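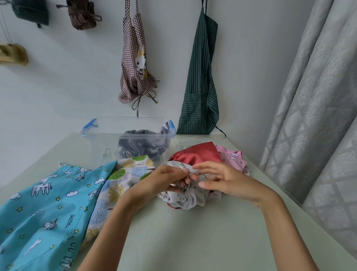
1/ Drawstring pouch storage, revised. The old method was one drawer, everything knotted to everything else. Current method is a clear latching box from Norero and one rule about cords.

2/ The rule: close the neck fully, even out the two cord ends, then tuck them inside the gathers. A trailing cord will find another cord.

3/ Cotton folds in thirds and stays there. Satin does not. Satin goes in last, on top, where it can slide without taking the stack with it.
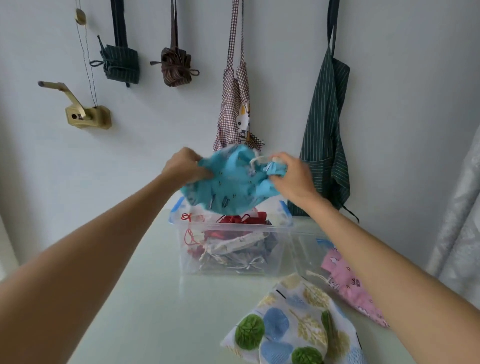
Turquoise pouch, held over the box.

4/ Stitching on the Brunix pouches has held up. The Lam ones fray at the cord channel - a 50 cm cord with a knot at each end slows it down.

5/ Cheuk-hei Siu asked why not hang them like the aprons. Aprons get used daily. Pouches get used when someone travels, so November.

6/ Order of work for the next round:
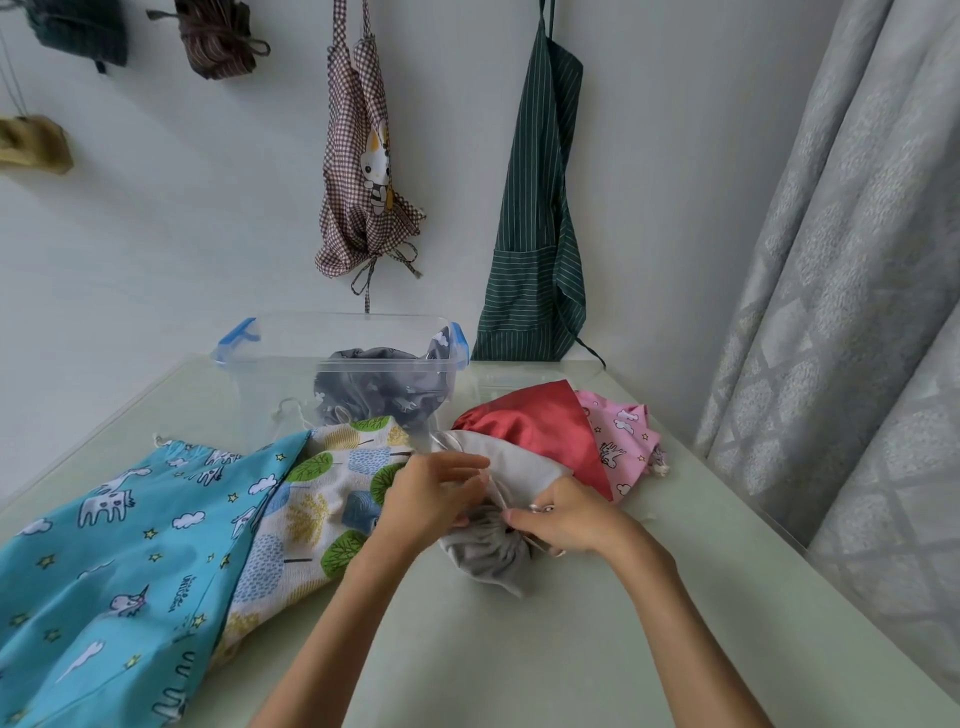 a. Open every neck and check for coins and hair ties.
b. Replace frayed cords.
c. Cinch, tuck, fold.
d. Large prints at the bottom, small ones above.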